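Workshop Notebook - Display and Projection Bench
September 20, 2025
Entry by Tegwen James. Present: Salim Mbwambo, Thư Châu (afternoon only).

Carried over from the August entries: the Prisov long-throw unit still shows a soft upper left corner after warm-up. Salim repeated the focus test with the lens at mid-zoom and again at the wide end. At mid-zoom the corner is acceptable at the seating distance. At the wide end it is not. The lens was reseated once and the result did not change. The unit is to be left as it is until Oanh Tăng has reviewed the measurements, and the lens shift lock is not to be loosened in the meantime.

Screen comparison, dark room. Two materials were hung side by side on the fixed frame, the Mistden matte white and the Kurkard gray. Both are cut for a 100 inch diagonal. The same test patterns were used for each, with the projector in its cinema mode and the iris fixed. The gray material gives the better black level when the side lamps are on, as expected. With the lamps off the difference is small, and the white material is preferred for skin tones. Salim noted a slight sparkle on the Kurkard sample in bright skies when viewed from the left seat. I could see it once it was pointed out, but would not have remarked on it otherwise. Thư did not see it from the center seat.

Meter reading at screen center, white field, Mistden sample, lamp mode normal: 577 lux. The reading for the gray sample was taken with the meter tilted and has been struck from the log. To be repeated.

Lamp hours on the Prisov unit stand at 3,000. The replacement lamp is on the shelf under the bench and has not been opened. Khoa Khúc has asked that the old lamp be kept after the change so that the two can be compared on the same day. Please write the hours on the old housing in marker before it goes into the box.

Fan noise. The intake filter was removed, cleaned with the soft brush and refitted. The tone that was reported in August is still present in high lamp mode and absent in eco mode. It does not seem to come from the filter cover. Holding the cover down by hand made no difference. Next step is to run the unit on the foam pad instead of the ceiling plate, which would show whether the plate is carrying the sound.

HDMI run. The 40 foot cable from the equipment rack drops the picture for a second or two when the source changes frame rate. The short cable does not do this with the same source and the same settings. The long cable was tried in both directions and through the second wall plate. No change with the wall plate. Thư is to bring the Hồ extender pair to the next session so that the long cable can be ruled in or out. Until then, all demonstration material is to be played from the source beside the projector.

Dark material check. Shadow detail was reviewed with the gamma at its standard setting and one step above. One step above opens the folds in black clothing but lifts the letterbox bars enough to be distracting with the lamps off. Standard setting retained. Colleagues who wish to change it for a viewing should save the change to the second user memory and leave the first alone.
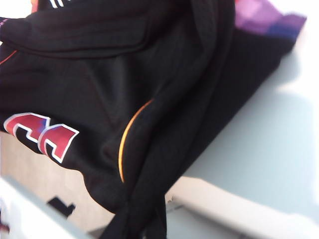 Black garment with folds and a thin red-orange stripe.

Outstanding items:
Repeat gray sample reading with the meter on the stand.
Foam pad test for the fan tone, high lamp mode.
Extender test on the long cable (Thư).
Review of corner focus measurements (Oanh).
Order a second roll of black velvet tape for the lower screen edge. The present roll will not cover the full width.

Correction to the previous entry: the throw distance was written down from the rear of the projector case. It should be taken from the front of the lens. The seating plan that Khoa drew from that figure needs to be checked before it is passed on. I have marked his copy in pencil.

Room left with the projector on standby and the rack switched off at the wall. Both screen samples remain on the frame. T.J.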